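Fukeo Finger Pad Kit, reviewed after 3 months on a small sorting cell

Rating: 4 out of 5
Reviewed by Yolanda Villalobos

I look after a bench-top arm at Siriwardena, where we sort and place foam and plastic pieces for sample packs. The arm has a two-finger gripper and a small camera at the wrist. The job is not hard on the machine, but it is hard on the finger pads. The old ones went shiny and started letting go of flat pieces, and I got tired of cutting new ones from sheet.

The Fukeo kit comes with pads, a strip of adhesive backing, a small torque driver, a setting gauge and a folded instruction sheet. I bought the 40-pad box. A smaller one is sold, but the gauge is not in it, and the gauge is the part I would least like to do without.

Fitting

The first set took me 15 minutes, most of it spent getting the old glue off. The sheet says to wipe the finger faces with alcohol and let them dry. It does not say to park the arm and cut power to the gripper first, and it should. With the fingers open and the power off, the pads press on by hand and the retaining screw goes in with the driver. The screws are very small. Put a tray underneath.

Once both pads are on, you close the fingers onto the gauge and reset the zero point in the gripper settings. I skipped this the first time and the arm squeezed everything too hard for a morning. Soft foam came out with dents in it. After I set the zero properly the dents stopped.

Checking the wrist camera

Any time you change the pads, check what the camera sees. The new pads are thicker than our old ones and take up more of the view on the inner side. I put a flat colored piece on the work surface, brought the fingers down on either side of it, and looked at the live view before running anything.

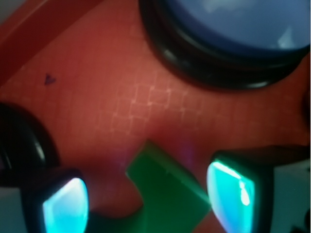 Our software finds pieces by color, so I had to redraw the mask that tells it to ignore the fingers. That was another half hour, and the kit cannot be blamed for it, but plan for it if your setup works in a similar way. Bright pads are easy for me to see and also easy for the software to mistake for a part. Anoma Rathnayake, who wrote our picking program, ended up adding a rule that throws out anything touching the bottom corners of the view. We have had no false picks from the pads after that change.

Grip and wear

Grip is good on foam, fair on smooth plastic and poor on anything dusty. Wiping the pads at the start of each shift helps a lot. On our cell a pair lasts 9 days before I see slipping on thin pieces. The old Gorska pads lasted longer than that, but they left marks, and we threw away enough pieces that the longer life did not save us anything.

One pad in the box had a bubble in it and I did not use it. Another came loose overnight in January, when the shop was cold – I now warm the fingers with my hand for a minute before pressing a pad on. I don't know if that is the proper fix. It has not happened again.

What I don't like

The driver is cheap and the tip rounded off on the second change. I use my own now. The instruction sheet is printed too small to read at the bench. And the pads are sold only in the one thickness, so if your fingers are already close to the surface when gripping low parts, measure before you order.

I also tried the Brirkeo pads, which stick on without a screw. They are quicker to change but they crept sideways under load, and I was resetting the zero every other day.

Would I buy it again

Yes, and I have a second box on the shelf. If you run heavy or oily parts I would look at something else. For light pieces on a cell that gets wiped down daily, the Fukeo kit does the job, and the gauge has been useful on our other gripper as well.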